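Dollham Robotics Club Handbook
Section 4: Preparing the Counter Station for Dish Handling

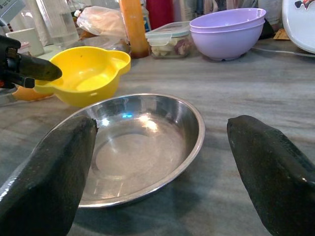
This section applies to all student teams entering the Skinosel household tasks event in February. It shall be completed at the start of every session and again whenever the arm has been moved or the fingers replaced. Teams that have not passed the arm safety check in Section 2 may not proceed.

4.1 Before You Begin

Each team must have the following at the station:
- one shallow steel dish and one plastic bowl with tab handles
- the team log book
- a clean, dry cloth
- the stop button, placed within reach of the student acting as operator

CAUTION: Keep hands, sleeves and hair clear of the arm whenever the power light is on. The observer must stand on the side opposite the operator.

4.2 Setting Up

1. Confirm that the arm is switched off. Wipe both fingers with the dry cloth. Do not use cleaning sprays on the finger pads.
2. Inspect the pads for tears or lifted edges. Report any damage to the instructor and enter it in the log book.
3. Place the steel dish flat on the counter, within easy reach of the arm. The dish must be empty for all practice runs under this section.
4. Switch on the arm and load the team's saved program from the Lostus control panel.
5. Open the fingers fully. Set the speed to 40 percent.
6. Lower the wrist slowly until the wrist view shows the dish between the two fingertips. Stop if either finger presses on the rim.

NOTE: Polished steel reflects overhead light, and bright spots on the rim may be mistaken for an edge by the tracking program. If tracking jumps, turn off the nearest lamp and repeat step 6.

4.3 Practice Run

7. Close the fingers on the rim at the lowest force setting. Raise the dish, hold it for 2 seconds and lower it to the counter.
8. Open the fingers and withdraw the wrist straight up.
9. Record the result in the log book, including any slip or contact with another object.
10. Repeat steps 6 to 9 until 4 lifts in a row have been completed without a slip.

CAUTION: If the dish tilts or catches during a lift, press the stop button. Do not reach in to steady it.

4.4 Moving to the Bowl

Teams that have completed step 10 may repeat the procedure with the plastic bowl. Approach the side wall and keep the fingers clear of the tab handles. Lifts made by a handle do not count toward the Vasilakis practice record.

At the end of the session, return the arm to its rest position, switch it off at the wall and have the log page initialed by the instructor. Faults that cannot be cleared by restarting the control panel should be reported on Form 346.

Revised 17 January 2026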